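课程资料 > 室内环境与日常管理 > 第11讲 > 讲义

Elsa Forsberg
八月
阅读时间:6分钟

第11讲 地面贴线与共用桌面

一、本讲范围

上一讲讲的是储物和标签,本讲讲两样东西:铺地毯的房间里怎样用胶带在地上划区,以及多人共用的桌子怎样摆。两部分放在一起讲,是考虑到实际检查时通常一并进行,先看地面,再看桌面,最后看两者之间的线缆。

课堂练习在106室进行。没有选过前几讲的同学,请先读第8讲讲义中关于通道宽度的部分,本讲不再重复。

二、地面贴线

2.1 用途

地面贴线的用途是标出一块范围。常见的有三类:设备占位、通道、临时堆放区。同一房间内,一种颜色只对应一类用途。如果三类都要标,先把颜色定下来写在门口的平面图上,再动手贴。

2.2 地毯与硬地面的差别

硬地面上,胶带背胶与地面整面接触。地毯上,胶带只接触到绒面顶端,附着面积小得多。低绒地毯可以贴,长绒地毯不建议贴,改用压边条或地垫。

在地毯上贴线按以下顺序做:

(1)用吸尘器沿贴线位置走两遍,方向相反。
(2)用粉线或细绳定直线,两端做记号。
(3)从转角开始贴,向两端走。
(4)每贴一段,用滚轮压一遍,不要用鞋底踩。
(5)全部贴完后再压一遍转角。

2.3 转角

转角的做法有两种,搭接和斜接。搭接是两条胶带直接交叠,做起来快,换的时候也方便;交叠处稍厚,容易积灰。斜接是两条各裁45度对齐,外观平整,但裁口处容易翘。练习时两种都要做一遍。临时区域用搭接即可。

2.4 磨损的判断

看一条线是否需要更换,主要看三点:表面有没有擦痕,颜色是否还均匀,边缘有没有翘起。同一条线各段的情况可以差很多,所以记录时要分段写,不要只写“旧”或“尚可”。
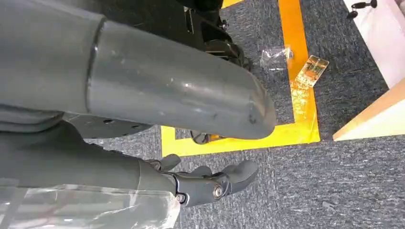
图1 地毯上的黄橙色贴线,上段颜色偏橙,下段偏浅黄,表面有擦痕和磨损处;线上有一只揉皱的透明小塑料袋。

颜色深浅不一时,不要马上写成“褪色”。灯光、拍摄角度、胶带批次都可能造成色差。记录表上写“上段偏橙、下段偏黄”就够了,原因一栏等到现场复看后再填。

贴线上的零散物品单列一栏。小袋子、纸片、扎带头这一类东西,写明在线内、线上还是线外。线上的物品最先处理:它挡住了标识本身,也容易被踩到。

三、共用桌面

3.1 分区

一张共用的桌子,建议按使用者的位置分,不按物品种类分。谁坐哪一边,哪一边就留出放手和放本子的位置,其余物品往中间和两侧靠。两人对坐时,中间一条作为公用区,放双方都要够得到的东西。

笔记本电脑占地大,先定它的位置。屏幕朝向确定之后,再看对面的人视线是否被挡住。屏幕背面正对着别人时,开合角度可以放小一些。

3.2 电源

插线板放在桌面上还是桌面下,各有道理。放在桌上,插拔方便,看得见哪个孔有插头;缺点是占地方,线也跟着留在桌上。放在桌下整洁,但使用者要弯腰,久了就会有人另外拉一个上来。本课程的建议是:每天都要插拔的放桌上,靠一侧边缘,长期不动的放桌下。
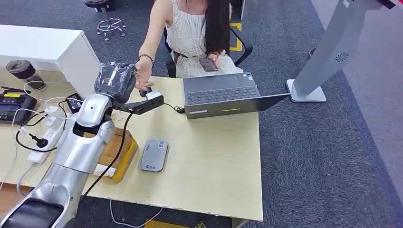
图2 浅色木桌:左侧为白色插线板和白色线缆,中部有纸箱和一只银灰色圆角小设备,右侧为打开的深灰色笔记本电脑。

请对照图2回答练习册上的分区题,在空白平面图上画出桌面各区,并用虚线标出线缆经过的位置。画图时注意几点:

纸箱。箱子放在桌面上的时间应当有限。里面的东西取出来以后,箱子下桌,压平或归到堆放区。还需要用的,箱口朝使用者一侧。

小型设备。放在公用区的小设备,周围留一掌宽,线不要从上面绕过去。

线缆。黑线和白线混在一起时,按去向分,不按颜色分。凡是横穿桌面的线,先问能不能改走边缘;改不了的,用魔术贴收短,留一个松弯。

3.3 桌面到地面

从桌沿垂下的线是两部分检查的交界,也最容易漏掉。垂线落地以后如果要过通道,必须加线槽;如果落在设备占位线以内,可以不加,但要固定在占位线内侧,离线至少一掌。

四、材料与费用

Rekbridge校区上学期重贴地面线,共用胶带477米,连同线槽、滚轮和魔术贴,材料支出3,958元。其中线槽一项超过预算,原因是中途改了两间房的桌位,已经裁好的线槽长度不对,只能重买。所以顺序上应当先定桌位,再裁线槽,贴线放在最后。

胶带按实际长度加一成领取。余料不足一米的不退库,留在工具箱里补转角用。

五、复查

贴线完成后要做两次复查,第一次在两周后,第二次在学期末。复查时沿线走一圈,从同一个转角出发,回到同一个转角。转角处蹲下来看,站着看不出边缘是否翘起。

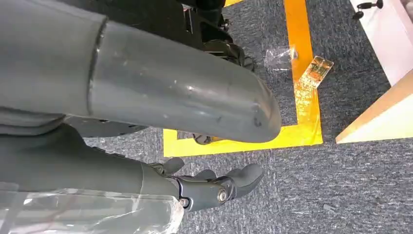
每个转角单独编号,写在平面图上,编号从门口起按顺时针排。两次复查由同一人做最好,换人时要把上次的记录带到现场对着看。低绒地毯上的深色斑点花纹会让小的污渍不明显,可以用手电贴着地面照一下。

需要更换的段落,整段揭掉重贴,不要在旧胶带上叠新胶带。揭的时候角度放低,慢慢拉,绒面起毛的地方用剪刀修平,不要扯。残胶用课上发的清洁剂,先在角落试一小块。

六、作业

1. 选一间铺地毯的房间,画出现有贴线的平面图,按2.4节的办法分段记录。没有贴线的房间,画出你建议的贴法。
2. 选一张两人以上共用的桌子,画出改动前和改动后的分区图,注明每条横穿桌面的线缆怎么处理。
3. 读练习册附录中Yap楼的记录表,找出填写不合格的两处,各写一句修改意见。

作业交到106室门边的文件盒,下午五点前有效。平面图用铅笔画,文字用墨水笔写。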